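# Chapter 7: Looking After a Two-Armed Cell

A folding cell arrives from the supplier in a state of grace. The fingers meet, the cables hang where the drawing says they hang, and the cloth goes where it is told. By April it has usually picked up opinions. The left arm closes a shade early, the right arm drags its cable over the work, and the operator has learnt to give the table a nudge on Monday mornings and not to mention it to anyone.

This chapter is about the nudge. We will take one small cell, the kind with two arms on the near side of a white tabletop and walls on three sides, and keep it in working order from first setup to first proper repair. Cloth is the material throughout. It has been chosen because it is unpleasant. A metal block forgives a gripper that is slightly out of true, whereas a sports shirt will take the same error, turn it into a crease, and hand it back to you at the other end of the table.

By the end of the chapter you should be able to:

- set two arms to a shared table and prove that they agree about where it is
- check a pair of fingers for closing, wear and grip without taking them off
- route a loose cable so that it follows the arm and keeps out of its way
- write a fault note that a stranger can use

The last of these takes the longest to learn.

## 7.1 The cell at Stirneck

Most of our worked cases come from the Stirneck workshop, where Pirmin Aigner kept a maintenance log for a cell known as Nornik. The log runs to 1,027 entries. A good number of them say "cable again". Aigner was a tidy fitter and an impatient writer, and his entry for 15 July 2020 reads in full: "Left finger. Fixed. See previous." The previous entry concerned a door hinge.

We mention this with affection. Every fault in this chapter was once perfectly clear to the person standing in front of it, and what survives on paper is often the hinge.

## 7.2 Three things that drift

Leave a cell alone for long enough and you will find that its troubles come from a short list of places.

**The fingers.** A pair of fingertips should arrive at the same point at the same moment. When one is early, it pushes the cloth before the other has got hold of it, and the pinch lands to one side of where the program believes it to be. Close the fingers on a strip of paper and pull. If the paper slides out with no argument, look at the gripping faces before you touch the force setting. Turning up the force is the first thing everybody tries, and it works beautifully until it marks the cloth.

**The cables.** An arm can move in ways its cable did not agree to. Slack is needed, and slack has to go somewhere, generally over the top of the arm and down the far side in a loop. Run the whole program at low speed with your eyes on the cable only. Ignore the cloth. You are looking for the pose in which the loop is tightest and the one in which it hangs lowest, and these are seldom the poses you would have guessed.

**The shared zero.** Each arm holds its own view of where the table is. Send both to one taught point in turn, using a pointed tip and a small cross on a piece of tape. At Stirneck the check was done every 40 hours of running and the tape was changed every 400, an interval which owed nothing to theory and a great deal to how grubby the tape had become.

Do the checks in that order. Correcting the zero with a bent finger fitted will teach the arm to be wrong with great precision, and you will then have two faults that cancel out until somebody replaces the finger.

Once the three checks are done, run the cell on real cloth and watch both ends of the job, the pinch itself and the table as a whole. 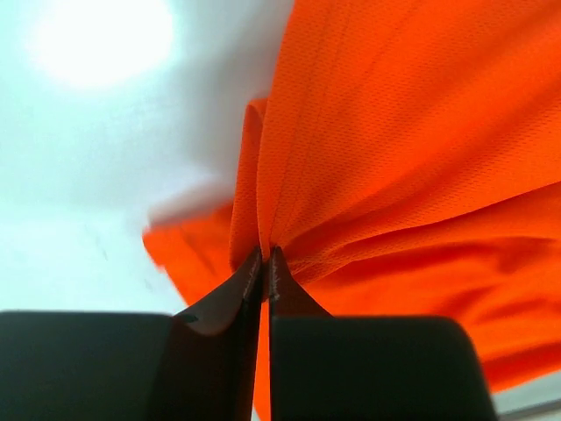 Orange cloth in both views, first at the fingertips and then across the table. 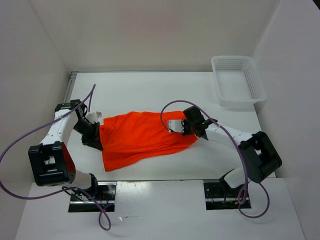 **Should the two arms be set up at the same time?**

Set up one arm completely, lock its values, and then bring the second arm to it. If both are adjusted together there is no fixed reference, and you can spend an afternoon chasing an error from one side of the table to the other.

The question comes up on every course, normally from someone who has already lost the afternoon. Which arm goes first matters very little. Aigner always began with the left. The Goniven handbook, which students will meet in Chapter 9, begins with the right and gives no grounds for it either. Pick one, write it on the inside of the cabinet door, and keep to it.

## 7.3 Before you open anything

The repair sections that follow assume that you have stopped the cell, cut its power and supported any arm that might sag. They also assume that you have saved the present settings under a name you will recognise next week. The Vaher cell, our cautionary case in Section 7.6, had a settings folder containing "new", "new2" and "new2 good", and the good one was the oldest.

Have the following within reach:

- the tip gauge and a strip of plain paper
- fresh tape and a fine pen
- two spare cable clips of the right size
- a piece of test cloth, kept for testing and washed occasionally
- the log

Test cloth wears out too. After 300 grips or so many knits have gone soft at the corners, and a tired cloth will flatter a tired finger. Replace it before you believe a good result, and note the change in the log, on its own line, with the word "cloth" in it.

Section 7.4 begins with the fingers.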